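Date: 21/03/2018

# Grafting a slow seedling cactus onto Pereskiopsis

Seedlings of slow cacti can be brought to a reasonable size much faster on a vigorous rootstock. The method below applies to seedlings between two weeks and three months old. It has been used on Turbinicarpus, Aztekium and Strombocactus, with few changes between them. Older plants with a woody core need a different stock and are outside the scope of this page.

## Stock

Pereskiopsis is a thin-stemmed, leafy cactus that roots from cuttings in one to two weeks in warm conditions. Use stems that are in active growth. A stem that has stopped producing new leaves at the tip will accept a graft poorly or not at all.

1. Take cuttings 5 inches long from healthy mother plants.
2. Leave the cut ends in open shade for a day.
3. Insert each cutting an inch deep in a mix of two parts pumice to one part sifted peat.
4. Keep the mix damp and the air warm until new leaves appear.
5. Feed once with a weak, balanced fertilizer, then wait another week.

Cuttings started in February under lights are normally fit for use by the third week of March. Water the stock well the day before grafting. Sap pressure matters more than stem thickness.

## Tools

- Double-edged razor blades, snapped in half lengthwise inside the wrapper
- Rubbing alcohol and paper towels
- Fine tweezers with blunt tips
- A 10x hand lens
- A lidded clear box, tall enough for the potted stock
- A spray bottle with clean water
- Labels and a pencil

Wipe the blade with alcohol before each graft and let it dry. Alcohol left on the blade will damage the cut surface. Replace the blade when it begins to drag.

## Cutting the stock

Cut the stem straight across, an inch below the growing tip, where the tissue is green and soft. Lower down the core turns fibrous and the blade will crush it. Remove the leaves nearest the cut if they get in the way, but leave the rest in place. They feed the graft during the first weeks.

Look at the cut with the lens. The vascular ring shows as a slightly darker circle around a pale center. On a stem of the right age it is narrow, and a small seedling can cover part of it without difficulty.

Take a second very thin slice and leave it sitting on the stem as a cover. It keeps the surface moist while the seedling is prepared. Slide it off at the last moment.

## Cutting the seedling

Lift the seedling from its pot with the tweezers, holding it by the root. Brush off any grit. Cut just above the point where the root widens into the body. If the cut surface shows a brown or orange stain, cut again higher up until the tissue is clean.

The vascular bundle in a young seedling is a single dot near the center. It must touch the ring of the stock at some point. Placing the seedling dead center on the stem is the most common mistake, as the dot then sits on pith and no union forms.

## Joining

1. Slide the cover slice off the stock.
2. Set the seedling down off center, with its dot over the ring.
3. Press lightly with the side of the tweezers and turn it a few degrees to push out air.
4. Hold for ten seconds.
5. Leave it alone.

Sap from the stock is enough to hold very small seedlings. For anything wider than a pencil lead, lay a strip of stretched plant film over the top and down both sides of the stem. Rubber bands and weights are too heavy for this kind of work.

## Aftercare

Put the pot in the closed box at once. Mist the walls of the box, never the graft. Keep it at 75 to 82 °F in low light for three days, then move it to moderate light. Open the lid slightly on day five and remove it on day eight.

A joined seedling swells and becomes glossy within 10 days. One that has failed goes dull and can be pushed off with a fingertip. Failed seedlings can sometimes be recut and placed again the same day the failure is found, provided the tissue is still firm.

Remove side shoots from the stock as they appear. Keep the leaves for as long as they stay green.

## Results

The last batch on this bench was 40 grafts of Turbinicarpus seed from Wendisard, sown in the Twal mix. Of these, 17 were done without plant film and the others with it. Losses in both groups were mostly traced to stock that had been watered too late. Seedlings left on their own roots from the same sowing are still too small to handle easily.

## Later steps

Plants may stay on Pereskiopsis for one to two years. After that the stock tends to weaken, and the plant should be moved to a sturdier stock or cut off and rooted. To root, cut with a half inch of stock left inside the base, dry for two weeks, and set on plain pumice.
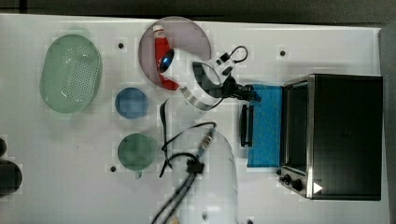

Hanan Obeidat: I follow nearly the same routine, but I leave the lid shut for the full eight days and have fewer losses that way. My house is very dry in winter, so that may be the difference. Have you tried grafting Aztekium before the first spines show? Mine take well at three weeks, though they split if I feed the stock too soon afterward.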